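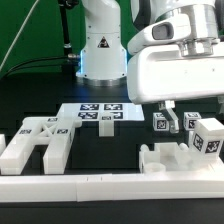

**Tromon assembly kit, second version**

Sidaveo has opened orders for the new Tromon kit, and our training room in Zarnamville has used one since February. The kit contains the printed white parts, cubes with marker tags, and a flat tag board for calibration. The robot arm is not included. Price is 794 euros, or 69 per month if you prefer to rent.

I find the manual clear, but the chapter about calibration is too short for beginners. Spare parts arrive in 13 days.

Members who wish to try the kit can write to Amparo Aguirre before May 15, 2018.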